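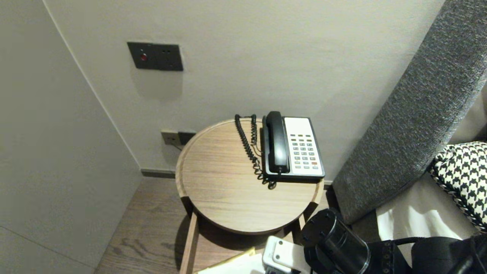

How early should a school group get to a weekday matinee?
Forty-five minutes before curtain. Your confirmation email says thirty. The confirmation email has never watched 54 fourth graders visit two restrooms.

I book the school shows at the Skodadcombe, so this is the season thread. We have 377 seats and a lobby built for people who arrive in pairs.

This fall it's Joltik, a one-hour play about a lighthouse keeper's dog. The dog is a puppet. Please tell your students before they get on the bus. The lighthouse doesn't fall down either, whatever the poster suggests.

Grades two through five. We had a call asking if kindergarten could come "if they're mature." Kindergarten can come in spring, to the one with the drums.

Curtain is 10:15. It used to be 10:00, and we spent all of last November starting at 10:15 anyway.

Buses: unload on the side street, by the loading door. The front of the building is a bus stop for city buses, whose drivers have opinions and a horn.

The Clamus company is doing this one. They tour with their own set, their own lights and a fog machine we have asked them to be modest with. If you have students with asthma, put it on the form and we'll seat you toward the back.

Speaking of the form. There is a box for "number of adults." Adults need seats too. Every year a school writes zero and then nine of them get off the bus.

Lunch: you can eat in the Taşdemir Room upstairs if you reserve it. It holds around 200 and smells like whatever the last school had. Tuna is legal but I'd ask you to think about it.

The study guide is 14 pages and went out with the invoices, so I assume it's in a drawer in your front office. Ask for it nicely. Page 6 has the map activity, the one teachers tell me they use.

We sold 2945 student seats last season, and the lost and found got one shoe. Left foot, light-up, still here. If it's yours, you've probably outgrown it, but come and get it.

Open dates for Joltik: two mornings in October, most of November. Deposits hold the date. Saying "pencil us in" on the phone holds it until somebody with a deposit calls.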